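El fallo del cruasán: una parada de protección que llegaba tarde

14 de septiembre de 2022

Llevaba desde abril sin publicar nada sobre el brazo. El motivo es un fallo intermitente en la tarea del horno que me ha costado más tiempo del que quería admitir, y que conviene dejar escrito porque el síntoma apunta en una dirección y la causa está en otra.

La tarea es conocida por los que seguís el blog: horno tostador con la puerta abatida, un plato, un cruasán que va de un sitio al otro. El brazo es el Brernomby de segunda mano, con la pinza de dos dedos y el controlador Bridunell que monté el invierno pasado. El límite de fuerza en la muñeca está fijado en 20 N. Por encima de ese valor, el controlador debe detener el movimiento y mantener la posición.

En una de las series, durante la aproximación a la rejilla, el antebrazo apoyó en la puerta abierta y siguió bajando. La parada llegó, pero tarde. El registro daba 1282 ms entre la primera muestra por encima del umbral y la orden de detención. El tiempo que yo tenía por bueno era de 5 ms. No hubo daños, aunque la bisagra de una puerta así no está pensada para recibir esa carga y la mano de una persona tampoco.

Lo primero que hice fue sospechar del sensor. Comprobé el cero, el cableado y la deriva con la pinza parada delante del plato. Nada anormal: la lectura era estable y el ruido, el de siempre.
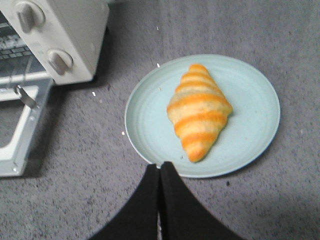 Ea Zoëga me escribió que dejara de mirar el sensor y comparase las marcas de tiempo del controlador con las del ordenador, porque un retardo superior a un segundo no sale de una célula de carga, sale de una cola. Añadió que, con la vigilancia de fuerza en el mismo proceso que la grabación, ella no pondría la mano cerca.

Tenía razón en las dos cosas. La secuencia reconstruida es esta:

1. El sensor publica a 1000 Hz. El proceso de vigilancia lee de una cola sin límite de tamaño.
2. Ese mismo proceso escribía el registro a disco de forma síncrona. Lo añadí yo, para depurar otra cosa, y lo dejé puesto.
3. Cuando el disco se bloqueaba, la cola crecía. Al reanudar, la vigilancia procesaba las muestras por orden de llegada, es decir, evaluaba el pasado.
4. La comprobación de caducidad usaba la hora de lectura y no la de adquisición, de modo que todas las muestras parecían recientes.

El cuarto punto es el grave. Los tres primeros producen un retardo; el cuarto impide detectarlo. El sistema informaba de estado correcto mientras trabajaba con datos viejos.

Para reproducirlo cargué el disco a propósito con el brazo a velocidad reducida, lejos del horno y con la seta de emergencia en la mano. El retardo apareció al segundo intento. La seta corta la alimentación de los motores por un circuito aparte y no depende de nada de lo anterior. Es la única parte del montaje que no he tenido que revisar.

Cambios aplicados:

- La vigilancia corre ahora en un proceso propio, con prioridad alta y sin acceso a disco.
- La cola se ha sustituido por un registro único con la última muestra.
- Cada muestra lleva la hora de adquisición. Si supera los 5 ms de antigüedad, parada.
- La puerta abierta figura como volumen prohibido en el planificador, con un margen que ajusté a mano.

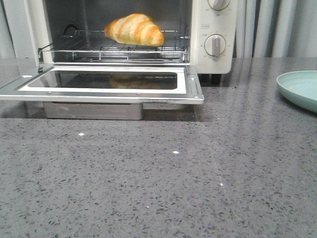
El cruasán en la rejilla del horno, con la puerta abatida.

Con la carga de disco forzada, la parada entra ya dentro de plazo en todas las pruebas que he hecho. El margen de la puerta tiene un coste: el planificador rechaza algunas trayectorias de entrada que antes aceptaba y el ciclo es aproximadamente un 20 % más lento. Lo prefiero así por ahora.

Hugo Le Goff me pasó la configuración que usa en su Lebrun, con la vigilancia metida en el propio microcontrolador. Es mejor solución que la mía y exige rehacer el firmware. El registro completo del fallo y el parche están en el repositorio, en la rama femumholm. Queda pendiente probarlo con la pinza cargada y revisar si el modo manual arrastra el mismo error en las marcas de tiempo.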